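Tevska Hand Gripper Kit, Second Build
Sold by Harnent Workshop Supply

Home / Kits / Hand-held grippers / Tevska

In stock: single and pair
Updated May 28, 2026

The Tevska is a two-jaw gripper you hold in your own hand, so that a robot can learn later what you did with it. You build it yourself, at home or on whatever corner of a shared bench you can defend. It arrives as a box of printed parts, two bags of screws and a manual that has been rewritten since March, when a customer pointed out that step 9 came before step 4.

It will not make you a sandwich. It will pick up a paper cup, and after enough evenings your robot arm may do the same with slightly less complaining.

What it's good for

Light things on a table. Cups, sponges, small boxes, the sort of object that forgives a clumsy first week. We suggest paper cups to anyone starting out. They are cheap, they stand up, they fall over, and picking one up off its side is harder than it looks in the manual. Rated load is 512 grams at the jaw tips, and a full mug of coffee is over that before you count what's underneath it.

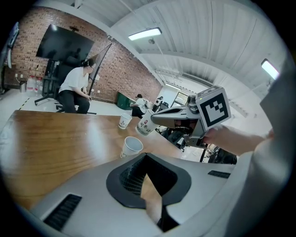
Gripper with marker cube on top, at work on a tipped paper cup.

The marker cube

Each gripper carries a cube with black-and-white square patterns on its faces, and your tracking software uses it to work out where the hand is and which way it's pointing. The patterns come as printed stickers. Put them on in the order shown on the card. If you put them on in some other order the software will believe you, and you will spend a weekend looking for a bug in your code.

Keep the faces clean and keep your fingers off them while recording. Matte stickers only, please. Glossy ones pick up ceiling lights and the cube vanishes just as things get interesting.

In the box (single)

Printed housing, two halves
Jaw set with tips
Marker cube and sticker card
Motor and driver board
Cable, 105 cm
Screws, two lengths, bagged separately
One hex key, which you will lose

Not in the box

Tracking camera or chest mount
Computer
Table
Paper cups

Build notes

Set aside one long evening for the first gripper and half of that for the second. You need a small screwdriver, side cutters and decent light. Soldering is limited to four joints on the driver board. If your shared workshop has a sign-up sheet for the iron, sign up.

Fit the jaws before closing the housing. The housing will close perfectly well without them, and then you get to open it again. Short screws go in the front half, long ones in the back. A long screw in the front will reach the motor, and the motor will not enjoy it.

Cables should leave the back of the housing with some slack and run down your forearm or off the side of the table. Tape them where they cross your sleeve. The Vikon cable clips we sell separately do a tidier job than tape, and cost more than tape.

Using a pair

Most people who buy one gripper come back for the other. Two hands let one steady while the other grabs, and the recordings are far more useful if your robot has two arms to copy them with. The pair kit includes left and right sticker cards with different patterns. Label the grippers the moment they're built - they are otherwise the same object, and swapping them halfway through a session gives you a file in which your arms have crossed.

Begin with the near edge of the table, where your elbows can stay down. Reaching for the far side looks impressive for a few minutes and then your shoulders file a complaint. 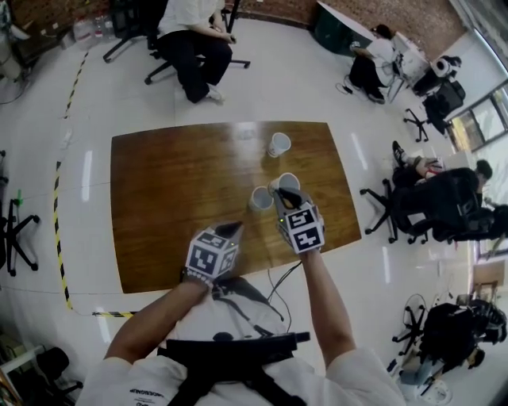 Dunmore writes that the pair went together without trouble, but the left trigger spring was stiff enough to leave a thumb sore by the second evening, and asks whether a softer one could go in the box.

It could, and it now does. Kits from the current batch ship with both springs. If yours came with only the stiff one, send us your order number and we'll mail the other at no charge.

Specifications

Jaw: two fingers, parallel
Weight, built, without cable: 665 g
Rated load: 512 g
Spring life: almost 3,000 squeezes on our test stand before it went soft
Spare jaw tips: fit this build and the Garcia wrist adapter

Returns

Unbuilt kits can come back within 30 days. Built kits can't, however badly.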